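Why Does a Mug Need a Coaster?

By Selina Ammann

Fill a mug with hot cocoa and put it down on a bare table. Come back in ten minutes, pick it up, and look at the spot where it stood. You may find a ring. Sometimes it wipes off. Sometimes it stays for years, and every person who eats breakfast there has to look at it.

A coaster is a small flat piece of something that goes between the mug and the table. It can be made of wood, cork, stone, rubber, felt or thick paper. It does two jobs. It keeps heat away from the table, and it keeps drips in one place.

Heat first. Cocoa straight from the pan can be over 163 degrees Fahrenheit. The heat moves from the drink into the mug, and from the bottom of the mug into whatever it touches. Wood and cork let heat through slowly. Metal lets it through fast, which is why a metal spoon left in soup gets hot at the top.

Now the drips. A drop runs down the outside of the mug and collects under the bottom edge. Most mugs have a narrow raised ring underneath, called the foot. The drop spreads along the foot, and that is how you get a round mark and not a blob.

A tabletop picks up other marks too. Crumbs, specks of paint and little smears of color all build up if people work and eat in the same spot.

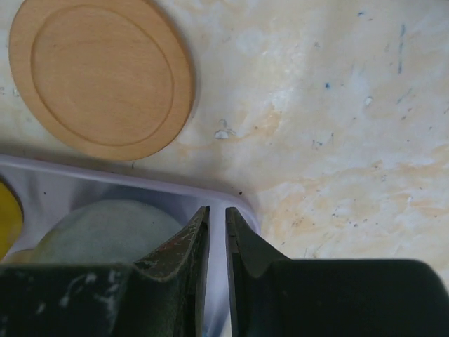
Round wood on a tabletop with plenty of specks.

Cold drinks make rings as well, in a different way. The air in a room has water in it that you can't see. When that air touches a cold glass, some of the water turns back into drops on the outside. This is called condensation. The drops slide down, and the table gets wet even if you never spilled anything.

So where should the coasters go? In a lot of homes they sit in a stack in a drawer, and people forget them. It works better to leave them out where the mugs go. Set them in a row along the back of the table, with a hand's width between them. Each mug gets its own. If a coaster is empty, you know there is a place for one more mug. A rubber mat can go at the front for the mug you are using now. 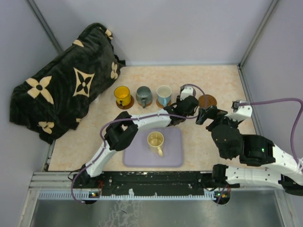 Delwyn Tipoki wrote to us that her family gave up on small coasters and bought one long cork mat, and that the rings stopped but the crumbs got much worse, because they hide along the edge of the mat. She shakes it out over the sink every night.

She has a point about crumbs. Whatever you use, lift it up and wipe under it. A coaster with a wet underside can leave its own mark.

Try this at home. You need a mug, cold water, ice, a paper towel and a coaster. Put the paper towel flat on a tray and stand the mug on it. Fill the mug with ice and water and wait half an hour. Lift the mug and look at the towel. Then do it again with the coaster between the mug and a fresh towel. Draw what you see both times.
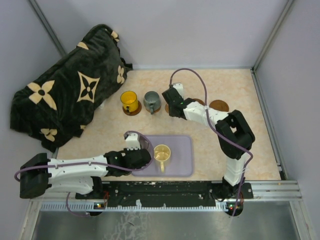 Plerberg, January. A reader named Engelbert Marti tried it with 2 mugs side by side, one in a warm kitchen and then both in a cold hallway. The towel in the kitchen was wetter. Warm air can hold more water than cold air, so there was more water around to land on the cold mug.

You can ask the same kind of question about the mug itself. Most mugs are made of clay baked in a very hot oven called a kiln. Before the last baking they are coated with glaze, which turns into a thin layer of glass. Glaze is shiny and does not soak up water.
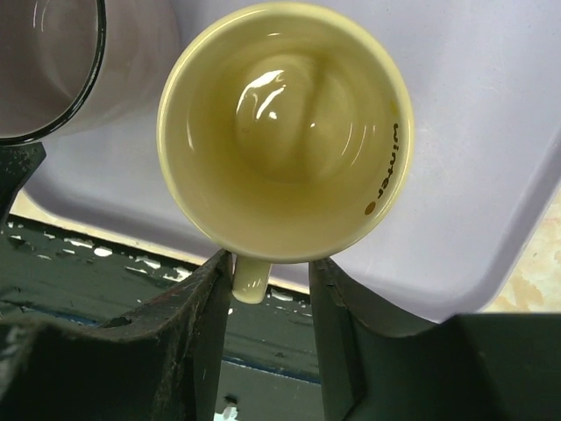
The foot is often left without glaze. If it had glaze on it, the mug would stick to the kiln shelf when the glaze melted. Run a finger around the bottom of a mug and you can usually feel where the smooth part stops. The bare clay feels a little rough, and a rough foot can scratch a table if you slide the mug along. Pick it up to move it, and put it down on a coaster.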